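Garden & Home > Pest Control > Reviews > Ant Baits

Seresau Ant Stations: 28 Nights by the Kitchen Door

I don't trust pest products with the word "colony" on the box. Seresau uses it twice. Still, we get ants along the back step every July, and the Asalora gel I used last year dried out before the ants found it, so I paid $13 for a pack of these.

Setup is easy. You snap off a tab, press the station down and leave it alone. The adhesive is weak – one slid off the siding the first night – and the instructions are printed in tiny gray type.

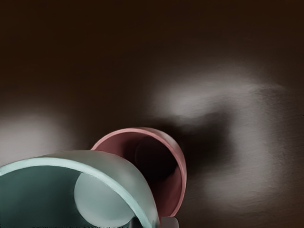
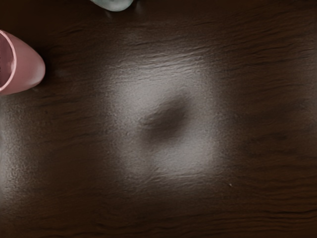
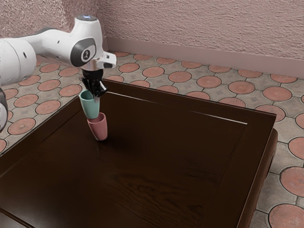
For the first week I saw more ants, which the leaflet says is normal. Convenient. By the third week the trail at the step was gone, but the one under the hose bib never changed. We also had a dry spell, and ants move on when it's dry, so I can't give the bait full credit.

Would I buy it again? Maybe on sale. The refill costs nearly as much as the full pack, and I don't like that at all. 2 stars out of 5 for now.

Related reviews
Grajales Wasp Trap
Pakach Door Sweep
Asalora Gel, One Season Later

Contact us | Back to top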